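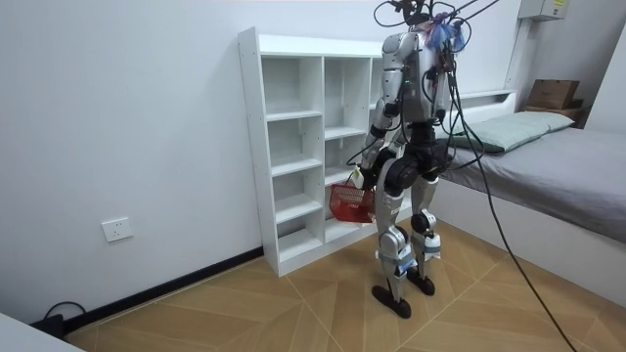
4 min read

Kahsay Household Machines Interest Group
Minutes of the meeting held 25 Jun 2023

Meeting opened with apologies noted and a welcome to those joining from the Grultolberg group by phone. Minutes of the May meeting were read and accepted with one correction: the dishwasher discussion was about unloading, not loading.

1. Matters arising

The question left open in May was whether we should keep following whole-body machines, the kind with two legs and two arms, or spend our time on single-purpose ones. Members had plenty to say, so it was moved to item 3.

The reading list has been updated. Anyone who still has the binder on robot vacuums is asked to bring it back.

2. Bedroom chores: where things stand

Most of the evening went to this, and it was a great discussion. The picture at the head of these minutes was on the screen throughout: a two-legged machine beside a bed and a white cube shelf, with a red plastic basket held by the handle in its right hand. Several members said this was the most ordinary-looking job they had seen a humanoid near, and that they found it more exciting than any backflip.

Points made from the floor:

Carrying a basket asks for a lot at once. The hand has to keep its grip, the arm has to let the load hang without knocking the leg, and the whole body has to stay balanced with extra weight on one side. A person does all of this while thinking about lunch.

One member pointed out the bent knees and said people carrying something heavy downstairs do much the same. Another thought it was simply how these machines like to stand. Left unsettled, happily.

The cables got a good ten minutes. A thick one runs off across the floor, and there are more at the back and above the head. Members with kids or dogs said a trailing cable would rule a machine out of their homes for now. Others were not bothered and remembered when every vacuum cleaner had a cord and we all just stepped over it.

The open shelf was thought a kind place to begin. No doors, no drawers, no handles to pull, and empty cubes to put things in. The Grultolberg members asked what happens with a shelf that is already half full of sweaters and board games. Everyone agreed that is the real test, and the group would love to see it tried.

On the bed, views were split. A fitted sheet is hard work even for people (loud agreement), and making a bed that sits in a corner means reaching over to the wall side. The feeling was that picking up and putting away will come well before bed making.

So, can machines do household chores yet? The sense of the meeting was: parts of chores, yes, and more parts every year. A whole chore, start to finish, in a strange room with nobody standing by, not yet. A picture of a basket being held does not tell us who filled it or where it ended up, and members asked that we keep that in mind when we share pictures with friends.

3. Whole-body or single-purpose

The case for single-purpose: cheaper, quieter, here today. The case for whole-body: our homes are already built for people, and one machine might someday carry the basket, clear the shelf and take out the trash. Agreed to follow both — nobody was willing to give up either one.

4. Chore survey

The Fetudska survey went out to 400 households and 387 sent it back, which is a wonderful response. Laundry was the chore people most wanted to hand over. Folding came up again and again in the comments, and so did carrying baskets up and down stairs. Full results will be read at the next meeting.

5. Shop-floor report

Short report on the visit to the Irneo packing hall. Machines there move closed boxes all day and do it well. Loose, soft or odd-shaped goods still go to people. Members noticed how close this is to the bedroom question: a box is easy, a sock is hard.

6. Actions

Two members to draft a simple scoring sheet for chores, splitting each one into steps (find, pick up, carry, put down, tidy).
Grultolberg group to suggest a shelf-filling test with everyday clutter.
Survey comments to be sorted by room before the next meeting.

7. Any other business

A request for better coffee was carried without a vote. Chairs to be stacked by the side door, please, as the hall is used early the next morning.

Meeting closed.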